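How I Get a Sticky Wooden Drawer Sliding Again

Posted June 29, 2023

Every summer the drawers in my house swell up and start fighting me, so I finally wrote down what I do about it.

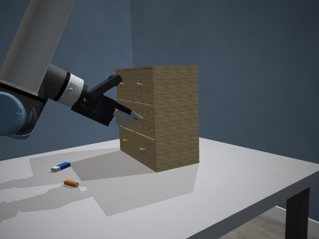
One reader wrote in after my last post to say that she'd rubbed a candle all over her runners and the drawer still jammed halfway, and was she supposed to start sanding? Maybe! But please don't grab the sandpaper first. I did that with the old dresser I hauled home from the flea market in Umden, and by winter the top drawer rattled around like a loose tooth. Wood shrinks back when the air dries out, and you can't put it back on once it's sawdust.

So, what you need: a plain white candle stub or a bar of dry soap, an old toothbrush, a vacuum with a narrow nozzle, a pencil, and some 220-grit paper for later (maybe). Wood glue if a joint has come loose.

Start by taking everything out of the drawer. I know, I know. I tried skipping this once with a drawer full of batteries and picture hooks and I was picking them out of the rug for days. Pull the drawer all the way out and turn it over on a towel.

Now look at the bottom edges of the sides. If they're shiny in one spot, that's where the wood is rubbing. Check the inside of the chest too, along the strips the drawer rides on. I scrub both with the toothbrush and then vacuum. Half the time there's a sock or a bit of paper wedged at the very back, and once I found a receipt from a lunch counter in Pillell that must have been older than me.

Next, wiggle the corners of the drawer. They shouldn't move. If one does, the whole box can rack sideways and jam no matter how slippery you make it, and I'd bet money that's what was going on with the candle drawer. Work a little glue into the loose joint, tap it closed, and clamp it square. Measure corner to corner both ways — when the 2 numbers match, it's square. Leave it overnight.

Then comes the wax. Rub the candle hard along the bottom edges and along the strips inside, until you can feel the drag go away under your hand. Slide the drawer in and out a bunch of times, then put on a second coat. Skip the spray oils and cooking oil, they soak in and collect dust and you'll be back where you started with a smell on top.

Still tight? Scribble pencil all over the side that's catching, run the drawer in and out, and pull it again. Wherever the pencil has smeared is your high spot. Give that spot 20 light strokes with the sandpaper, no more, and test it. I've never needed more than 3 rounds of this. Wipe the dust off and wax the bare wood when you're done.

If you can stand to wait, do the sanding part in a dry month. July is the worst possible time where I live, and I only sand then if the drawer won't open at all.

Put the heavy stuff back toward the middle of the drawer, and pull with both hands if it has two knobs.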